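Section 4 of the Flokard countertop water filter manual covers installation on a work surface. Complete Section 3 (Unpacking and Rinsing) before beginning.

## 4. Placing and Leveling the Unit

### 4.1 Choosing a Location

The Flokard 939 is intended for indoor use on a flat, stable surface. The surface must be able to bear the weight of the unit with both tanks full. Glass shelves, folding tables, and rolling carts are not suitable.

1. Select a position within reach of a cold water tap. The supplied hose must not be stretched or extended.
2. Confirm that the surface is level in both directions.
3. Leave a clear space of 2 inches behind the unit and 20 inches above it. The upper space is required for lifting out the filter cartridge.
4. Keep the unit out of direct sunlight and away from stoves, ovens, and space heaters.

**Caution:** Do not install the unit where the temperature may fall below freezing. Water left in the cartridge housing can expand and crack it. Damage of this kind is not covered by the warranty.

### 4.2 Preparing the Surface

The feet of the unit hold by suction and will not grip a greasy or dusty surface. Wipe the whole area with a soft sponge or cloth and a small amount of mild dish soap, then rinse and dry it. Do not use wax, furniture polish, or silicone spray. Other appliances may remain on the same surface if the clearances in Section 4.1 are kept.
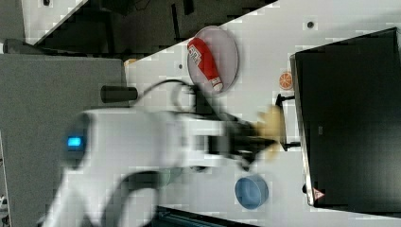

*Figure 4-1. Light gray tabletop with a dark appliance.*

Stone and tile surfaces may have a sealer that weakens the grip of the feet. Where this occurs, place the rubber mat (part 2000) beneath the unit with the ribbed side down. The mat is packed with the hose fittings in the smaller carton.

### 4.3 Setting the Unit in Place

1. Remove the paper backing from all feet.
2. Lower the unit straight down onto the surface. Do not slide it.
3. Press firmly on the top cover above each foot.
4. Check the bubble level beside the fill cap. If the bubble is outside the ring, turn the nearest foot clockwise to raise that corner or counterclockwise to lower it.
5. Attach the hose to the inlet marked IN and tighten the collar by hand.

**Note:** Units with the Wultach inlet valve have a blue collar. On these units, push the hose in until it clicks — the collar does not turn.

### 4.4 Checking for Leaks

Open the tap slowly and allow the lower tank to fill. Dry the collar, the inlet, and the base with a paper towel, wait several minutes, and inspect them again.

- If water appears at the collar, close the tap, remove the hose, and confirm that the washer is seated flat.
- If water appears at the base, close the tap and drain the unit. Do not continue to use it. Contact the Skulton service desk and have the serial number ready.

To move the unit later, drain both tanks first and release each foot by lifting its tab. Never pull the unit by the hose or spout.

Proceed to Section 5, First Filtration Cycle.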